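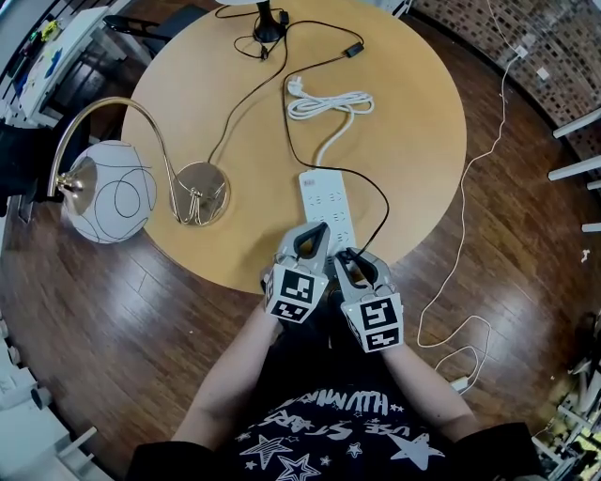 Why does wood have lines in it?

Look closely at a wooden table, a floorboard or a pencil and you will probably find lines. Some are straight and some are wavy. The pattern they make is called the grain, and it comes from the way the tree grew.

How a tree gets fatter

A tree grows in two ways. It gets taller at the tips of its branches, and it gets thicker all the way round its trunk. The thickening happens in a very thin layer just under the bark. This layer is called the cambium. It makes new wood on the inside and new bark on the outside.

The cambium is busiest in spring. There is plenty of water, the leaves are opening and the tree needs to move a lot of sap. The wood it makes then is often pale and has bigger spaces in it. Later in the summer growth slows down and the wood is tighter and darker. In winter, in cool countries, the tree stops making wood. By February it is still resting.

One pale band and one dark band together make one year's growth. They are called a growth ring.

Can you tell how old a tree is?

Yes, if you can see the stump. Start in the middle and count the dark rings until you reach the bark. If there are 26 dark rings, the tree was 26 years old at that height. It was a little older than that altogether, because it took time to grow tall enough to reach the place where it was cut.

Wide rings often mean a good year with enough rain and light. Narrow rings can mean a dry year, or that bigger trees nearby were taking the light.

Trees in hot, wet places may grow all year round. Their rings can be faint, or missing.

From rings to stripes

A stump shows circles, but a plank usually shows stripes. Think of a rolled-up carpet. From the end you see a spiral, and if you could slice it from end to end you would see long lines. A tree trunk is the same sort of thing. Planks are cut along its length, so the rings appear as lines, or as pointed arches where the saw has passed near the outside of the trunk.

What is a knot?

A knot is the bottom part of a branch. As the trunk got thicker it grew around the branch and closed it in. The grain has to bend to go past, like water going past a stone.

Light wood and dark wood

Different trees make different colours of wood. Ash and birch are pale. Walnut is brown. People also change the colour with stain, oil or varnish, so a dark floor may have started out quite light.

Try it yourself

You need paper, a wax crayon with the wrapper taken off and a piece of rough, unpainted wood.

1. Lay the paper on the wood and hold it still.
2. Rub the side of the crayon gently over it.
3. Turn the paper 90 degrees and rub a different part.
4. Find 5 different pieces of wood and compare your rubbings.

Words to know

Bark: the outer covering of a tree.
Cambium: the thin layer where new wood is made.
Grain: the pattern of lines in wood.
Sap: the watery liquid that moves through a tree.

Written by Nuria Gidey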